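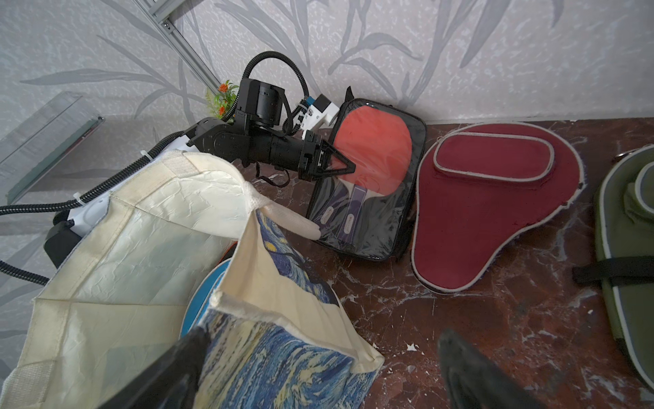

Figure 2. Table tennis paddle in a clear zippered case, with a maroon paddle-shaped case to the right.

3.2 Storage and rubber condition

Players in the Festham league were asked how they kept their paddles between sessions. Most used one of two kinds of case: a flat zippered case with clear sides, or a padded case cut to the shape of the paddle (Figure 2). A smaller group carried the paddle loose in a sports bag. Storage habits were recorded in September, before the first league matches, and again at the end of the season.

We had expected the type of case to matter more than it did. Paddles kept in clear cases and those kept in padded cases lost grip at much the same rate, as measured by the ball-pull test described in Section 2. Paddles carried loose did worse on both sides, and the edges of the rubber had often started to lift. Cleaning made a larger difference. Players who wiped the rubber with a damp sponge after each session still had usable grip after roughly 100 hours of play, while those who never cleaned it reported slipping well before that point.

Heat was harder to judge. Several players left their bags in the car during the day, but few could say how often. Bognár, working with club players in Avora, reported that rubber kept in a hot car hardened early — her group logged the temperature inside each bag, and we did not. Our own answers on this question are too uneven to support a claim either way, and we leave them out of the model in Section 4.

Two players changed their rubber midway through the season. Their paddles were treated as new from that date.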